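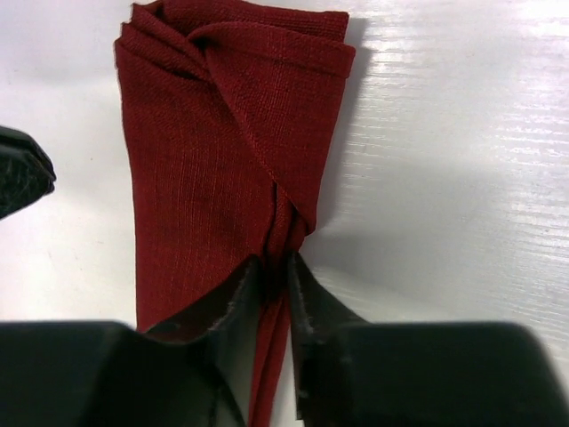 What does a software release change for a robot that handles cloth?

Mostly how it decides where to take hold, and what it does when the cloth ends up somewhere other than where the plan said it would. The arms, motors and fingers stay the same.

Gisden releases Cilon 4 for cloth handling

Dec 26, 2021 – Gisden has released Cilon 4, a new version of its control and planning software for robots that work with napkins, towels and other small pieces of fabric. The release is available now to all customers with a current support agreement and can be installed on existing two-arm stations without new hardware.

Cilon takes pictures from cameras mounted at the robot's wrists, works out how the cloth is lying, chooses a place to grip it and plans the movement of both arms. Version 4 replaces the grip planner, adds a check after each fold and changes how recordings are stored and searched.

Cloth is awkward material for a planner. A box keeps its shape when it is picked up, so its position can be worked out once and trusted for the rest of the job. A folded napkin may twist, roll over on itself or open again when it is let go, and much of it is hidden under its own layers. Earlier versions of Cilon looked at the cloth once before each fold and then carried the movement through to the end. If a layer slipped halfway, the software did not find out until the next fold began.

Cilon 4 looks again during the movement. The wrist view is compared with the shape the planner expected, and the path is corrected if the two have drifted apart. If the difference is too large to correct, the arm stops, opens its fingers and plans the fold again from what it now sees. Users set the limit themselves, and it can be different for each fold in a sequence.

"The old planner was good at making a plan and bad at giving one up," said Jairo Ccori, who leads the planning group at Gisden. "We spent most of this release on the second part. A fold that has gone wrong early is cheap to redo. Once three more folds have been put on top of it, you have to shake the whole thing out and start from flat."

Pinched folds

The new grip planner treats a pinch through several layers as a separate kind of grasp. In earlier versions, the software looked for a free edge and would report a failure if it could not find one. This caused trouble with tapered and gathered folds, where the useful place to hold the cloth is often in the middle and there is no clean edge near it.

Cilon 4 can now choose a point where layers cross, estimate how many layers lie between the fingers and set the closing force to suit. The estimate is shown on the operator's screen with a confidence value. When the value is low, the software can ask the second arm to move out of the way for a clearer view, or hand the decision to the operator.

Ribbed and finely woven cloth gets its own setting. The lines in the weave can be mistaken for creases, particularly in strong side light, and this was the fault most often reported against version 3. The new setting uses the direction of the weave as a guide to how the cloth has turned. It is off by default and should stay off for plain fabric.

Testing

The release was tested at Sasum, the linen service that has used Cilon since version 2. Over the trial, which began in March, the station there made 1361 attempts at a tapered napkin fold. Of these, 1158 were completed without help from an operator. In 406 of the attempts, the software stopped at least once and planned a fold again.

The attempts that needed help are included in the release notes, grouped by cause. The largest group involved cloth that had rolled over on itself at the wide end of the fold, where the top layer hid the one the planner wanted. Gisden expects to improve this in a later update but has not given a date. Glare from glossy tabletops was the second largest. Users can reduce it by moving the light or lowering the camera exposure, and the set-up guide has a new page on both.

"We would sooner print the failures than have people find them on their own," Ccori said. "Anyone planning a station around this should read that part first."

Recordings and tools

Each attempt is now saved as a single recording holding the wrist views, the joint positions, the planned path and the path that was followed. Recordings can be opened in Condori, Gisden's free viewer, which plays them back with the plan drawn over the picture. Condori has also been updated and can now search recordings by fold, by grip type or by the reason for a stop.

Operators can mark a moment in a recording and attach a note to it. Notes are kept with the file and are included when it is exported. Recordings made with version 3 can be opened in the new viewer but will not show grip estimates, as the older software did not save them.

A command-line tool for converting old fold sequences is supplied with the release. Sequences that use only edge grips convert without changes. Those with custom grip points will be flagged and should be checked at low speed before being put back to work – the new planner may choose a different order for the two arms.

Availability

Cilon 4 runs on the same controller computers as version 3. Installation takes the station out of service while the cameras are recalibrated, and Gisden advises doing this between shifts. Version 3 will continue to receive safety fixes, but no new features will be added to it.

Customers without a support agreement can buy the release as a one-off upgrade. Prices are available on request from the Gisden sales office. The release notes, set-up guide and Condori viewer can be downloaded from the customer pages of the Gisden website.

About Gisden

Gisden develops perception and motion planning software for robots that handle soft materials. Its customers include linen services, laundries and research groups.

Press enquiries: Gisden press office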